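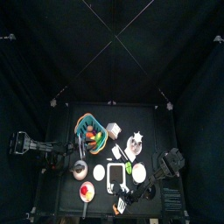 The purchase price is the least interesting number on the page, according to the finance lead at Prandcombe, and anyone who opens a meeting with it should be asked to start again. We had gone to talk about the two-arm cell the company is thinking of ordering, and got as far as the first cup of tea before the quotes came out of their folder.

There were 2 of them, from Drokard and from Brukach. The Brukach one is shorter and cheaper. It also leaves out installation, spare fingers for the grippers and anything that might be called training.

"I don't mind paying for those things," the finance lead told us. "I mind finding them in the second invoice. We did that with the packing line and I'm still cross about it."

Prandcombe wants a cell that can pick up mixed household goods and put them where they belong. Trials have been going on over the summer with toy food, pans, plates and other kitchen bits, and the engineers are keen. The person who has to sign is less so. How much of the work, we asked, could it do today?

"Ask me how much of it I've seen it do with the supplier standing three metres away. That's a different figure. In August I asked for 1000 picks in a row, with our own people running it and no helping hand. I was told this would be arranged. I am still waiting for a date."

The point about helping hands comes up again and again. On the plan, one operator looks after the cell and does other jobs in between. The finance lead has pencilled in about 40 minutes a day for resetting objects and clearing faults, and suspects that is kind. Neither quote mentions it.

Then there is service. Drokard offers a yearly contract, with a call-out charge on top if the engineer is needed outside office hours. The finance lead had underlined a line for replacement cables, priced at £1874 for the set, and written "how often?" beside it. The reply from Drokard was that it depends on use.

"Well, of course it does. So does my car, but the garage will still give me a number."

Why not lease? Prandcombe looked at that through Dlamini, which would own the cell and take it back at the end of the term. The monthly payments seemed fair – the return conditions did not. Any change to the mounts or the table would have to be put right at Prandcombe's cost, and the engineers change the table most weeks.

We put it to the finance lead that waiting has a price too, and that a firm can ask questions until everybody else has bought one.

"People say that to me a lot. Usually they're selling something. If it's good now it'll be good in spring, and I'll have had my 1000 picks."

For the moment there is money set aside for a longer trial and none for a purchase. Both suppliers have been asked to quote again, with spares, training and cables on a single sheet. Brukach has replied. Drokard wants a meeting first.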